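From: Ilse Brandes
To: Itthorpe home kitchens list
Date: 30 January 2018
Subject: Re: Sealing the stone – how often?

Hermine Egger wrote:
> We moved into the house in Itthorpe in December and it came with
> stone counters in the kitchen. The last owners left a half-used
> bottle of Panuseo sealer under the sink and no instructions. I have
> a dull ring near the stove where I set down a cut lemon, and I don't
> know if that means the sealer has worn off. Should I redo the whole
> thing or only that spot? My sister says to do it every year no matter
> what.
> Hermine

Hermine,

The ring is an etch, and a sealer has very little to do with it. Marble and limestone react with acid. Lemon, vinegar, wine and tomato will all dull a polished surface if they sit, sealed or unsealed. What the sealer does is slow down liquids that would soak in and leave a dark stain, such as oil or coffee. If the ring is lighter than the stone around it and you can feel a slight roughness, it is etched. If it is darker and smooth, it is more likely a stain.

Before you buy anything, do the water test. Put a spoonful of water on the counter in a spot you use a lot, and another near the wall where you don't. Leave both for 20 minutes and wipe them off. If the stone underneath has gone darker, it is taking in water and could use a coat. If it looks the same as before, leave it alone and test again in a few months. Ours went four years between coats in one kitchen and barely 14 months in the next, so I would not go by the calendar. 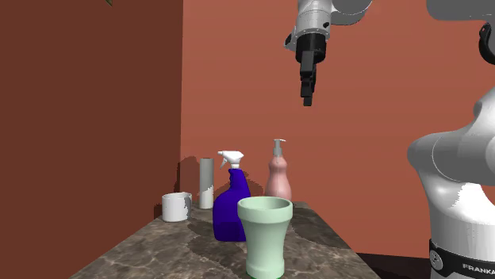
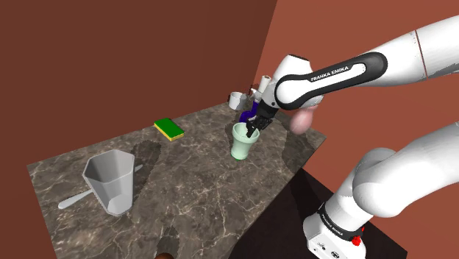

Gray marble with white and tan veining, in the second one.

Is it all right to seal over an etched spot? The sealer will go on without trouble, but the mark will still show through it, so have the spot polished first if it bothers you.

For a small ring you can try a marble polishing powder, a damp cloth and some patience. I used the one Pletel sells and it took two rounds. On a honed finish don't use it at all, as you will end up with a shiny patch. For anything bigger than a saucer I would call someone. The man we had out from Villanueva charged 50 dollars for a visit and did both marks by the sink.

As for the old bottle, I would throw it out – you don't know how long it has been open or whether it has frozen under there. When you do put on a new coat, clean the counter the night before and let it dry. Wipe the sealer on thin and take off what is left on top before it gets tacky. If it dries there it leaves a haze, and getting that off is more work than the sealing was.

For daily cleaning, use dish soap and water. Stay away from anything with vinegar in it, including the homemade sprays that were being passed around on this list last year.

Let me know what the water test shows, and if the finish is polished or honed.

Ilse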